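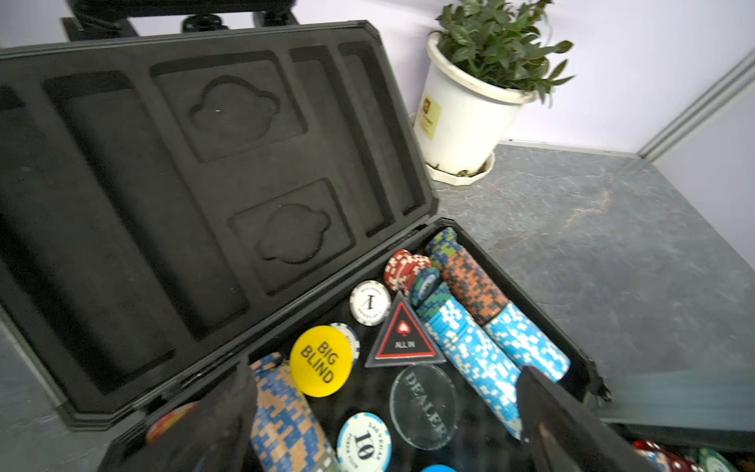
The Black Case and the Silver Case

By Uliana Tkachenko
September

My father left two poker sets and a note saying that one was for me and the other was for my brother Denys. He didn't say which was which.

They had been in the cupboard under his stairs in Gidirstead, the black case on top of the silver one, with the hoover pushed up against them. I carried them out to the car myself on Saturday. Denys was upstairs measuring the wardrobe.

"Are those the chips?" he shouted down.

"Yes."

"Don't go off with the good one."

I didn't know there was a good one. I asked him which he meant and he said he'd know when he saw it.

We opened them at my place in Imville that evening, side by side. The black case was the one I remembered. It had come out every Friday when we were small, after the plates were cleared, and Dad would lift the lid very slowly because one of the hinges was stiff. I used to put my fingers in the hollows in the foam where the cards went. There was dust on the foam now. The chips had stopped lying in their proper rows a long time ago, and the round buttons had got in among them.

"This is a mess," Denys said.

"It was always a mess."

"It wasn't. He used to sort it before he shut it."

He was right about that. Dad sorted it by colour, and if one chip was short he had us under the table looking. I had forgotten, or I'd mixed it up with Uncle Pavlo's house, where the chips lived in a biscuit tin.

Denys picked out the camouflage ones, the green and blue sort and the orange and grey sort, and stood them on the table. He said they weren't part of the set. Dad had bought them from a man at the Skarnwood, which is the pub by the station, after the landlord gave up on card nights. I said the red and white striped ones weren't part of the set either. We went on like that for a bit. By the end there was hardly anything in the black case that either of us would swear had come with it.

"So it was 300 to start with," he said, "and he just kept adding."

"Or losing them and adding."

"He never lost any."

"Denys, I swallowed one."

He had forgotten that. He laughed for quite a long time, and then he went and put the kettle on, and I heard him blow his nose in the kitchen.

While he was gone I looked at the buttons. The yellow one said BIG BLIND and the blue one said SMALL BLIND. I was seven before I understood that this had nothing to do with eyesight. Dad used to slide the big blind over to my mother and say, "Your turn to pay, madam," and she would pay with a chip from his pile. 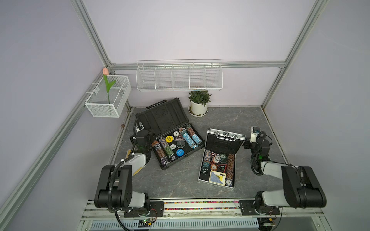
The silver case was another matter. Neither of us had ever played with it. I thought he must have bought it after Mum died, when he started going out to other people's games, and that the handle was for carrying it on the bus. Denys thought it was older. He picked up the red dice and rolled them twice, and got a five and a two both times.

"Who plays poker with dice?" he said.

"Maybe it wasn't for poker."

Tucked under the chips was a folded sheet of paper in Dad's handwriting. It had two columns. One was headed with a D and the other with a U, and under each there was a long run of numbers going back to the year we started the Friday games. He had written down what each of us had won and lost. We had never played for money, only for chips, and then they all went back in the case at bedtime.

Denys sat down to read it properly. He ran his thumb down the columns to the bottom, where Dad had drawn a double line and worked out the totals.

"I'm up 2,432," he said.

"What am I?"

"You're up 346."

"We can't both be up."

"He was paying us both. Look." He turned the sheet over. On the back there was a third column, headed Me, and every number in it had a minus sign.

I said that settled it, then. If Denys had won the most he should have first pick. He said that was stupid and I should have first pick, as I was the one who'd carried them to the car. I said they weren't heavy. They were, though. My shoulder hurt until the Tuesday.

On the way home he had meant to call in at Tesfamariam's, the house clearance people, to ask what they gave for that kind of thing. He didn't mention it again and it was far too late for them to be open.

In the end we dealt a hand for it, two cards each and five in the middle, using a pack from my kitchen drawer. I put the big blind in front of him. He had a pair of nines. I had nothing at all, and I kept my cards face down and told him I'd been beaten fair and square.

"Go on, then," I said. "Which one?"

He looked at both of them. Then he picked up the camouflage chips, put them back in the black case where he had found them, and shut the lid, slowly, on account of the hinge.

"I'll have the silver," he said.

More short stories
The Allotment Key
Four Stops to Imville
What the Plumber Left
A Coat for Marta
Older stories

Contact | Submissions | Copyright remains with the authors | Back to top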